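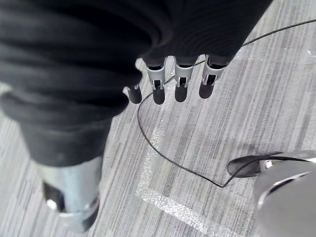 Lists > grippers-discuss > October > Re: Lellura hand vs. the parallel jaw, first numbers

Last updated: October, 4:10 pm

From: Euan Swanson
To: grippers-discuss
Subject: Re: Lellura hand vs. the parallel jaw, first numbers

Charoen Sriwong wrote:

> Hi all. Quick report from Trollden. We have had the four-fingered
> Lellura on the arm for a month now, with the black fabric sleeve on,
> and I'm ready to say it beats the Hornier jaw for soft and thin stuff.
> Out of 2,635 logged grasps it dropped the item in 403. The Hornier was
> dropping a good deal more than that on cable before we took it off.
> The fingertips are grippy and rounded and they don't chew insulation.
> Wrist camera sees the fingers and the floor at the same time, so the
> operator can line things up without looking away. My vote is we order
> the second one before the quote runs out. Morven has the quote.
>
> One warning, the sleeve bunches up when the wrist rolls. Cosmetic.
>
> Charoen

Charoen, thanks for writing it up. I'm not ready to vote yes, and I'd like to say why before Morven sends the order.

First, the 403. A drop rate only means something next to another drop rate collected the same way. The Hornier runs were done on the bench, with the old Forsyth controller, mostly by Evander and mostly before lunch when he had time to be careful. The Lellura runs are on the carpet with the new firmware and three different operators. You changed the gripper, the surface, the controller and the people. I don't know which of those I'd be paying for.

Second, what counts as a grasp? I went through part of the log last night and there are entries where the fingers close, open and close again inside a second or two. Sometimes that's logged as one grasp and sometimes as two. If the retries are going in as separate successes, the total gets bigger and the rate gets prettier. Murdo wrote the logger, so Murdo, please tell us what the rule is. I looked in the readme and it doesn't say.

Third, thin wire on carpet. I keep looking at the wrist view from the floor setup, the one with the black wire lying in a loop across the sparkly tape corner. Our carpet is all gray and charcoal streaks. The wire is thin and throws hardly any shadow. From that camera I can follow it because I already know it's a wire. I would not bet on a detector doing the same, and I'd like to see what yours does when the wire lies along the streaks instead of across them. The tape is another problem. It's speckled and reflective, and if we are going to use it to mark the work area we should at least check it isn't what the policy has learned to aim at. Plain matte tape costs next to nothing.

Fourth, the sleeve. You call it cosmetic. Look at how much of that same view it takes up. It runs over the upper left and the top center, and the leftmost finger is partly tucked under the curve of it. So one fingertip out of four is hard to see, and that's with the hand just hanging there pointing at the floor. I'd want to know what happens to the view at full wrist roll. If the folds slide down another inch, "the operator can line things up" stops being true. Has anybody run it bare? I know the sleeve keeps grit out of the joints, but the fingers stick out below the hem with slots in their housings anyway, so I'm not sure how much protecting it does down where the carpet fluff is.

I also don't buy "don't chew insulation" yet. A smooth round tip is kind to a cable and it is also a good shape for letting a cable roll out sideways. Both can be true. Which drops were rolls? The log has a notes column and it's mostly blank.

What I'd accept as a fair test:

- Same controller for both grippers. I don't care which one.
- 30 wire pickups each on the carpet and 30 each on the bench, wire dropped by hand and not placed.
- One operator for the lot, and not Charoen or me. Evander, are you free?
- A retry is a miss. Write it down as a miss.
- Sleeve on for half, sleeve off for half.

That's an afternoon and a bit. If the Lellura wins by any decent margin I'll shut up and sign for it. I'd like it to win, the Hornier jaw is miserable on anything thinner than a pencil and I've said so on this list before.

Morven, can you ask Lellura whether the quote can be held for 16 more days? Also whether spare fingertips are sold singly or only as a set, the price sheet I have lists both and the two lines disagree.

Charoen, please don't change the firmware again until this is done.

Euan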